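Ploneo tray cart: white grains in the compartments
Status: open, waiting on supplier

Hello again, and sorry to be back so soon after the last one! The cart in the washroom has white grains in it again. I did think we'd seen the end of it when Gautier swapped the lids over in June, but there we are.

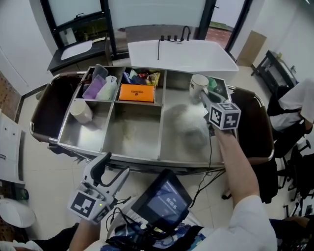

Posted by Amarachi Nwankwo, Baltwood site, Sat 23 January

The front right compartment has by far the worst of it, and there's a white dusting in the front middle one too. It might be rice or it might be salt, I didn't like to taste it. Both mugs are on their sides, so they'll want a proper rinse before anyone has tea.

Tried so far: brushed it out twice, then left it 45 minutes. More by the time I got back. Could Clalora please tell us whether the dividers lift out for cleaning?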